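From: Sunita Abernathy
To: rastgate-fitout
Date: Oct 1, 2025
Subject: Re: [rastgate-fitout] Main room lighting, pendants vs. tubes

On the lighting schedule, Koltis wrote:

> We have the main room down as one circuit. Can you confirm
> whether the pendants at the far end are to be switched
> separately? The Van der Linden drawing shows them on the same
> leg as the ceiling panels. Also, is anyone still asking for
> task lamps at the tables?

Separately, yes. The drawing is out of date on this point. The pendants went onto their own leg when the Flundix dimmer was fitted, and the dimmer is not rated for fluorescent loads. Please do not merge the two, even temporarily. The breaker labels still follow the drawing, so test before isolating anything.

Task lamps: no, with one reservation. I took readings at tabletop height with the pendants off and all fluorescents on.

Table nearest the door: 226 lux
Same table, person leaning over the work: 51 lux

The first figure is tolerable for sorting and general handling. The second is too low for reading small labels. The drop is body shadow, and adding output at the far end will not fix it. I would move the tables before buying lamps. Turning them 55 degrees should put the right-hand tubes to the side of whoever is working.

Fixture positions matter more than the drawing suggests. The rectangular panels are on the left of the ceiling, the long tube is on the right next to the white pipes, and the beams run diagonally over that side.
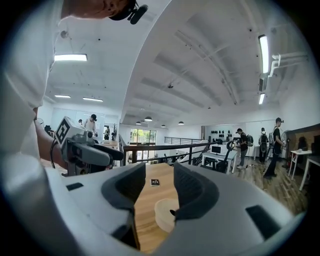
The tube on the right cannot be shifted inward without clearing the pipe brackets, so treat its position as fixed. The left panels have slack in the cable and can come across by 2 feet if needed. I would leave the pendants alone until the tables are settled.

Could Koltis send a revised circuit sheet before the November shutdown? I will repeat the readings once the tables have been turned and post them to this thread.

Sunita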